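Why I Want the Polling Place to Stay in Setier

By Teodoro Dumlao

In September our county office announced that the small polling place in Setier will close, and that its voters will go to the hall in Vultari. The notice was one paragraph long. It gave the new address and the opening hours, and it thanked us for our understanding. I have read it several times and I cannot give the understanding it asks for.

I became a citizen when I was already past forty. Before that I lived in this town for many years and watched my neighbors go to vote, and I could not go with them. So perhaps I care about the building more than a person who was born with the right. My first ballot was in that room beside the library. The woman at the table spelled my name correctly without asking me twice, and I remember it still.

The new list for Vultari has 2,176 voters on it. The old list for Setier had 200. I understand why an official looks at these two numbers and sees an easy decision. A room must be rented, workers must be trained and paid, and the machines must be carried in and out. For 200 people this looks expensive.

But the hall in Vultari is 10 miles away, and there is no bus after 4 in the afternoon. The people who have no car in Setier are mostly old people and those who work at the packing plant on Akpalu Road. Their shift ends at five. To vote, they must ask somebody for a ride, or ask the supervisor for free hours. Many will do neither of these things, and later someone will write in the newspaper that they are not interested in politics.

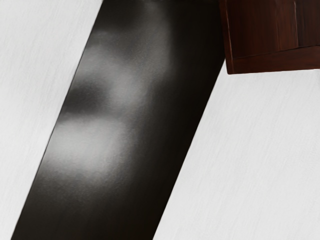
Dark gripper finger with soft gray reflections, computer rendering.

The office answers that we can vote by mail. I have nothing against the mail ballot, and my wife uses it every time. Still, it has its own difficulties. The form must be requested early, the signature must match, and the instructions are written in a language that I had to study for years before I could read it with comfort. My neighbor filled in his envelope wrongly last time and got a letter about it when the election was over. At a table with a worker, his mistake would have been corrected in one minute.

There was also a proposal, from a group called Stikus, to collect voters in a shared van on election day. I respect them for it. But a van has few seats and one driver, and if it comes late in the evening the line may be closed already. I do not think a right should depend on the traffic.

What I ask from the county is modest. Keep the room in Setier open for the general election only, if money is short, and let the smaller elections be held in Vultari. Publish what the room costs, so that we can discuss the real amount. And hold one meeting here in town, after working hours, before the decision becomes final. The office accepts written comments until the end of the month. I have already sent mine, and there are blank forms at the library desk for anyone who wants to send one too.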